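Robotics Software » Guides » Task Planning

Print this page | E-mail this page

Adding Pointing Gestures to a Tray-Sorting Task

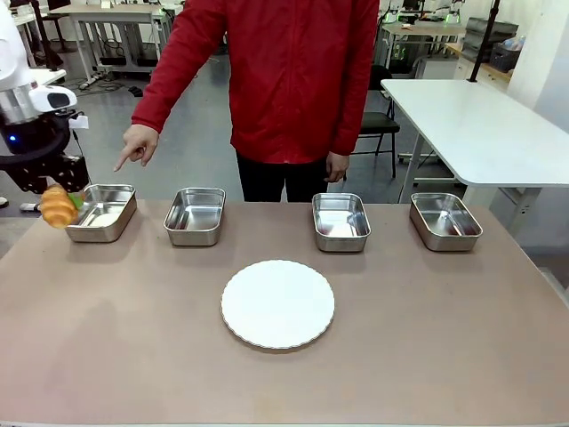 1. Purpose

This guide explains how to let an operator choose a destination tray by pointing while the arm is already holding an item. It applies to the Sturkness planner and assumes that grasping and tray detection have been set up.

2. Register the trays

Run tray detection with the table clear of hands. Each tray receives an ID, numbered from the left of the camera view. Plates and other dishes must be given the label "ignore" – otherwise the planner will offer them as destinations.

3. Configure the gesture node

Open the gesture settings and enter the following values:

min_hold_frames: 7
max_angle_deg: 58
port: 1653

The node fits a line through the index finger and extends it to the table plane. The operator's face is not used, and the head may be outside the camera view.

4. Connect the gesture to the plan

Set the place action to wait for a tray ID before it lowers the arm. While it waits, the gripper must stay closed and hold its height. If two trays score within the margin, the planner should keep waiting and request a second gesture.

5. Test with soft items

Begin with light objects, such as a croissant, at the lowest grip force. Review the log after every run. Code 868 means that the pointing line missed all registered trays; repeat step 2 before changing any angle limits.

Prepared by Gobnait Hennessy and Todor Matić, Erkside
Last revised Wednesday, November 30, 2022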